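# About Rerkulano

Rerkulano is a testing and practice group for robotic handling of soft goods. We write handling procedures, run them on our own arms, and publish the ones that hold up. The office and test floor are in Bunby, with a second, smaller floor in Morkomthorpe that handles wrist camera calibration and storage of retired test articles.

Ermanno Cocco started the group after several years in warehouse automation, where most written procedures assumed a rigid carton. Bags, clothing and bedding were left to the judgement of whoever was on shift. The first Rerkulano procedure was two pages long and covered folded towels. The current set, known as the Honorato Practice, covers eight classes of article and is on its fourth revision.

## What we do

Clients send us a task, usually in one sentence: lift this, turn it over, put it in that bin. We return a written procedure, a grip map for the article and a log of trials. A procedure is released once it has passed 100 consecutive trials on one arm and has been repeated by an operator who had no part in writing it. A drop, a torn seam or an unplanned contact resets the count to zero.

The test library holds 433 articles. Most are bought second-hand or donated. New stock behaves differently from goods that have been carried, washed and sat on, and the procedures have to work on both.
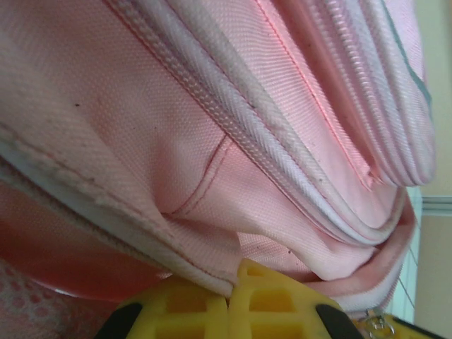 *Class 4 (bags and packs): two-finger pinch on the lower edge of a pink backpack, wrist camera view.*

Class 4 generates more queries than the other classes combined. A backpack has stiff and slack regions close together, and its zippers, piping and mesh each respond differently to a closing finger. The Practice sets out the following for this class:

- Pinch on fabric or a sewn edge. Do not close on zipper teeth or a zipper pull.
- Keep fingertip pads clear of mesh unless the grip map marks it as permitted.
- Close at the low force setting, pause, then raise force in steps to the value on the map.
- Lift 20 mm and hold before any lateral travel.
- Record existing marks and wear before the first contact, with the wrist camera at the approach pose.
- Stop if the pinch point leaves the wrist camera's view at any time during the lift.

Fingertip pads are inspected at the start of each session and replaced in pairs. Compliant fingers are checked for splits in the lattice at the same time. A finger with a split is removed from service even where it still closes squarely.

## How the Practice is maintained

Valquíria Falcão is responsible for the text. Proposed changes are made in writing, against a numbered clause, with trial logs attached. She reviews them on Thursday mornings and either schedules a repeat trial or returns the proposal with comments. The last revision closed 304 comments, a good share of them about the word "secure", which no longer appears in the document.

The Practice is voluntary. It does not replace a site risk assessment, the arm manufacturer's instructions or the applicable safety standards for industrial robots, and it says so in clause 1. It has nothing to say about guarding or speed limits near people – those belong to the site.

Superseded revisions stay available on request. Several clients are still working to revision 3, and we support it until December.

## Working with us

Operators train on the Bunby floor for four days, then run a supervised block of trials at their own site. We ask that logs from the supervised block include failed attempts, labelled with the clause in force at the time. Logs without failures are sent back for checking.

Visits to either floor are by arrangement. Closed shoes are required, and lanyards come off at the door. Articles offered for the library should be empty, with all pockets checked, and tagged with the fibre content where the label is still legible.

Enquiries about procedures go to the Bunby office. Calibration bookings go directly to Morkomthorpe, which answers the phone from 8:30 am to 3 pm.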